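Getting the Most Out of Paper Bags Around the House

My grandmother kept her paper bags folded flat behind the kitchen door, held in place by the door itself, and if you opened it too fast the whole lot slid across the floor. I keep mine on a shelf in the pantry now, but I've never gotten over the habit of saving them, and once you have a good stack you find there's a lot they can do. I've put down my favorites below, along with a few I picked up from readers over the winter (thank you, all of you, and keep them coming!).

Storing them first

Fold each bag along the creases it came with, press it flat with your hand, and stand them upright in one bag left open, like files in a drawer. Sort by size if you have the patience. I keep big grocery bags on the left and lunch bags on the right, and the pretty ones with twisted handles go in the closet with the gift wrap, where my daughter steals them.

Don't save anything with grease spots or a smell of fish. I learned that one in October, when we had mice, and I'll spare you the rest. A pantry that's a bit damp is no good either, as the paper goes soft and starts to smell like an old cellar. A shelf above waist height is best.

Ripening fruit

Everybody's mother did this one. Put hard pears, avocados or peaches in a lunch bag, fold the top over twice, and leave it on the counter. Check every day. A banana or an apple in with them hurries things along quite a bit. Tomatoes do nicely too, at the end of the season when you've picked them green ahead of the frost, but keep them in one layer so the bottom ones don't get squashed.

Mushrooms

Take them out of the plastic tray when you get home and put them in a paper bag in the fridge, unwashed, with the top folded loosely. They stay firm for days longer than they do under plastic, where they sweat and go slippery. Brush them off right before you cook.

Drying herbs

Tie a small bunch of thyme, oregano or sage by the stems, put it head down in a lunch bag, gather the top around the stems and tie it with string. Poke a few holes in the sides with a pencil. Hang it somewhere airy, away from the stove. The bag keeps off the dust and catches the leaves that drop, and when it's crackly you just rub the whole thing between your hands and pour out the leaves. Basil I don't bother with, it always turns black on me. If you've had better luck, do write.

Fedir Bondarchuk wrote in to say he does his dill seed the same way, and he shakes the bag every time he walks past it. He got enough from one row to fill 4 spice jars, which is more dill than I'd know what to do with, but he makes a great many pickles.

Wax on the tablecloth

Let the wax harden and lift off what you can with a dull knife. Lay a piece of plain brown bag over the spot and another underneath, then go over it with a warm iron, no steam. The paper drinks up the wax. Move to a clean patch of paper as it gets greasy, and keep going until nothing more comes through. Use only the unprinted side, please, and check the other side for lettering as well. I once ironed half a store name onto a very good napkin.

A bag for the sorting day

When I clear out a closet or a desk I stand one big bag on the floor for paper recycling and a second for things to give away, and I do not let myself get up until both have something in them. Roll the top edge outward a couple of turns to make a cuff. A cuffed bag holds its mouth open so you can toss things in from your chair, and the edge is much slower to tear. If the bottom feels thin, cut a piece of cardboard to fit and drop it in before you start. Flattened cereal boxes are perfect for this.

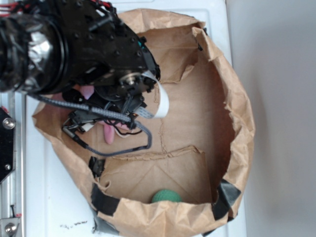 A big brown paper bag, standing open.

Magazines are heavy, so stop at half full. Paper handles will hold a fair weight if you lift straight up, but they don't like being swung, and I always put a hand underneath on the stairs anyway.

Covering schoolbooks

Cut down one side of a big bag and around the bottom so you have one long sheet. Lay the book on it, fold the top and bottom edges in to match the height of the cover, then fold the ends over to make pockets and slip the covers in. Blank side out, of course, so there's room for doodling. It wears surprisingly well, and a strip of tape on each corner gets you through to summer.

When a bag is finished

Clean plain ones with no shiny coating can be torn into strips for the compost, where they balance out all those wet vegetable peelings. Wet the strips a little first or they blow all over the yard. In the garden I lay opened bags flat between the bean rows, overlapping by a hand's width, and cover them with straw. The weeds hardly get a look in, and by the following spring there's very little paper left to dig under.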